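Care of light-colored leather seating in the lounges

Following the October inspection, the seating section of the building handbook has been rewritten. The new text replaces pages on fabric sofas that no longer applied after the last of the Rotska armchairs were removed. The main points are set out below for residents who use the lounges and for anyone who books them.

The sofas are beige leather with stitched channels across the seats and backs. The channels are where most of the dirt collects. A flat cloth passes over them and leaves a gray line at the bottom of each seam, and on a pale hide the line shows within weeks. Use the narrow brush head at the lowest suction setting, working along the seam, then wipe with a cloth wrung out in plain water. Dry with a second cloth. Do not use the kitchen spray from Fimen on leather; it is meant for sealed counters and strips the finish.

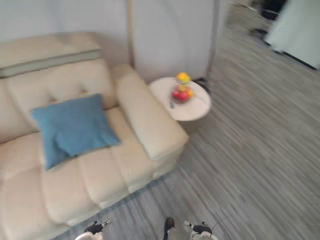 Dye transfer accounts for most of the permanent marks recorded this year. Denim is the usual source, followed by dark cushion covers that were put back before they had dried. Covers in any shade of blue should be washed separately twice before first use and tested by rubbing with a damp white cloth. If color comes off on the cloth, wash again. Cushions should be turned weekly and moved along the seat, so that the leather behind them ages at the same rate as the rest.

Hüsnü Değirmenci, who wrote the leather pages, recommends the Humum cream conditioner twice a year. One 700 ml bottle covers 5 sofas. Apply it with a sponge in a thin coat, leave it overnight, and buff in the morning. Thicker coats stay tacky and pick up lint. The storeroom shelf holds the current supply — sign the sheet when you take a bottle.

Clothing left on the sofas is the second item. The handbook now asks that laundry be folded on the table and taken away the same day. Where the sofa is the only surface available, the following method keeps contact with the leather short. Hold a T-shirt by the two shoulders, let it hang until the hem is level, and give it one shake. Fold the sides in while it is still hanging, then lay it face down and fold once across the middle. Knits in light gray and white carry little risk of staining.

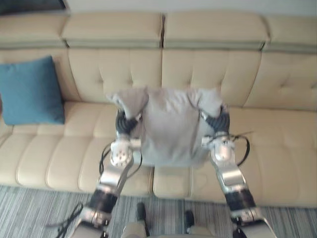
Zippers and metal buttons are a separate matter. Scratches from hardware cannot be conditioned out, and a repair by Tokgöz is charged at 447 per seat panel. Total spending on upholstery for the year to date is 3,771, most of it for panels along the front edge of the seats. Jeans and jackets should go straight to a hanger.

Spills should be blotted from the outside inward and reported the same day, including water. Body lotion and hair products are to be wiped off the backrests with the pH-neutral soap kept under the sink.

Corrections to the leather pages go to Hüsnü Kılıçarslan before the next printing. The revised section applies from 3 November 2020.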